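Printing puzzles at home without wasting ink or paper

Most printing trouble with crosswords and sudoku comes from the file or the print settings, and the printer itself is usually fine. These are the settings I use for the Trarkulton puzzle sheets and they suit most others.

Saving the grid

Open the puzzle at full size before you save it. The small version on the page is only a preview and the clue numbers will blur when it is enlarged. If there is a PDF, take that. If there is only an image, save it as a PNG, as JPEGs leave grey specks around the lines.

Print settings

Choose black and white, not greyscale, if your printer offers both. Set the quality to draft. Black squares come out slightly streaky in draft but they are still plainly black. Turn off "fit to page" if the clues are on the same sheet, and set the margins to 10 mm all round. Most home printers will manage that. If the bottom row of clues goes missing, scale down to 95 per cent.

If the puzzle has a lot of black squares, open it in any paint program and fill them with mid grey. With 20 or more puzzles to print this saves a fair bit of ink.

Paper

Ordinary 80 gsm copier paper is good enough for pencil. For pen, go up to 90 or 100 gsm or the ink will show on the back. Print single-sided if you rub out a lot. Envelopes and old letters can be used for the answer sheets.

Larger print

For a reader with poor sight, print the grid on one sheet and the clues on another. Paste the clues into a word processor and set them at 18 point. Lăcrămioara Husar wrote in to say she also thickens the grid lines with a felt pen and a ruler, and it does help.

Pencils and rubbers

A 2B is easier to read than an HB and rubs out cleaner. Press lightly. Use a white plastic rubber; the pink ones on pencil ends smear. Brush the crumbs off with a dry cloth and keep your hand off the grid while you do it.

Reusable sheets

Slip the page into a clear plastic wallet and write on it with a dry-wipe pen. Wipe it down the same day. Marks left for a week or two need a drop of washing-up liquid on a damp cloth, then a dry one. The Londel wallets are stiff enough to write on without a board. The Fasine ones are thinner and need a magazine behind them.

Keeping them

Punch the sheets and file by number, answers at the back. I start a new folder every December. Five minutes a month keeps it in order.

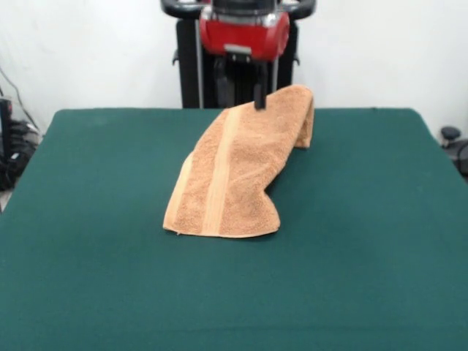

Towel on a green felt-covered table.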